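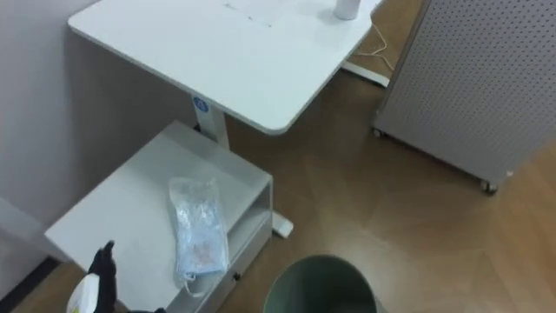

Figure 1. Head camera view with the spray bottle in the gripper, next to the low cabinet.

Task Sequencing and Grasp Checking for a Two-Armed Household Robot
Project report, Prinadport Technical College, Robotics Software Lab
October 27, 2019

Summary

We wrote a task sequencer for a humanoid robot that tidies a furnished room. The sequencer, which we call Adell, takes a list of objects and target places, picks an arm for each one, and calls lower-level skills in order. We also added a check after each grasp that uses the head camera and the finger positions together. We logged 138 pick attempts. Most of the failures came from thin plastic packaging, and most of those were caught by the check and retried. Failures in the arm assignment step were less common but took longer to recover from.

Background

The lab already had working motion planning for both arms and a basic object detector. Last year's group connected these with a long script, where each step waited for the one before it and the whole run stopped on any error. That was fine for a single object. With several objects it meant somebody had to restart the script by hand and comment out the steps that were already done.

Our assignment was to replace the script without changing the motion planner. We were allowed to change the detector settings but not retrain it.

Software structure

Adell is a behavior tree with 9 skills at the bottom level. The main ones are look, approach, pre-grasp, close, lift, carry, place and release. The last one, recover, opens the hand and backs the arm away along the path it came in on. Every skill returns success, failure or running, and every skill has a timeout. We started with the same timeout for all of them, 5 seconds, and then raised it for carry, where the robot has to step and turn.

State is kept in one table that all skills can read. It holds the last known position of each object, which hand holds what, and how old each reading is. The old script kept this information in local variables and lost it on a restart. The table is written to disk after every change, so a run can be picked up again after a crash.

The arm assignment step looks at which hands are free and which one can reach the target without the robot turning. Objects that will receive other objects, such as a wastebasket, are handled first and stay in the hand. The other arm then does the picking. This saves walking back and forth, but it means the planner has to treat the held bin as part of the robot's body. We model it as a cylinder slightly larger than the real one. With the first cylinder we tried, the planner refused almost every path in front of the legs, and we made it smaller until normal carrying poses were accepted again.

The cable to the robot is not modeled. We keep turns in one direction short and let the operator pause the tree from the console.

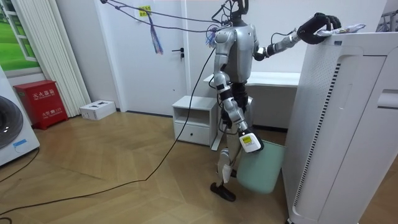 Perception

The head camera is used for everything except the emergency stop zone. For each frame the detector gives boxes and labels, and the Fovitz library turns these into positions using the depth image. Solid objects with plain colors were easy. The spray bottle and the wastebasket were found in nearly every frame when they were in view.

White furniture gave us more trouble. The table, the cabinet and the air purifier are all white or close to it, and depth on the flat surfaces had holes in it. We fit a plane to the points we did have and took the object height from that. Perforated panels were worse than smooth ones. The rows of small holes produced false matches that moved when the head moved. We now drop any surface point that does not stay put over 6 frames in a row.

Clear and crinkled plastic was the hardest. The reflections change with every small motion of the head, so the label flickers and the position jumps. We tried averaging, but an average of two wrong positions is also wrong. Instead, the look skill holds the head still, takes a reading, and asks for a second one from a slightly different angle. If they disagree by more than the width of the hand, it tries again.

Grasp checking

After the close skill, Adell has to decide if something is in the hand. Finger position alone works well for a bottle, where the fingers stop early. For a flat packet the fingers close almost all the way whether they have it or not, and the motor current is nearly the same in both cases. So for thin objects we added a camera check. The arm stays where the head camera can see the fingertips, and we compare the area just below them with the same area from before the grasp.
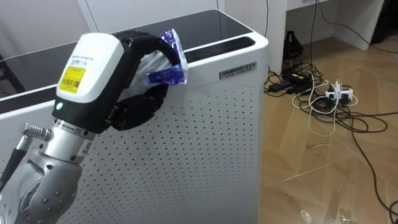
The comparison is a simple color histogram over a small window. A strongly colored print on the packet makes the difference large and the answer clear. A plain white wrapper against a white appliance gives a small difference, and we had to set the threshold low enough that shadows from the hand sometimes passed as an object. We accepted this. A false positive costs one empty trip to the bin, and the place skill notices at the end that nothing came out of the hand.

Results and problems

The log covers all 138 attempts, including those from before the camera check was added. Rigid objects rarely failed once the approach was correct. When they did fail, the cause was usually an old position in the table -- the robot had stepped sideways and the entry had not been refreshed. We fixed this by marking every entry as stale after any step.

Two problems remain. The tree sometimes switches arms in the middle of a retry if the first arm's reach score drops slightly, and it then has to back out of a half-finished approach. Adding a penalty for switching helped but did not remove it. The second is the placing height over the bin. It is computed from the hand that holds the bin, and when that arm sags a little under load the packet is released too high.

Next steps

The code is in the lab repository in the Antoniuk folder, along with the logs and the configuration files. The group taking over in December should start with the bin height, which only needs a correction from the camera in the place skill. The camera check window is currently a fixed size set in the configuration file, and it should be scaled with the distance from the head to the hand. The old script is still in the repository and can be deleted once the demo launch file no longer points to it.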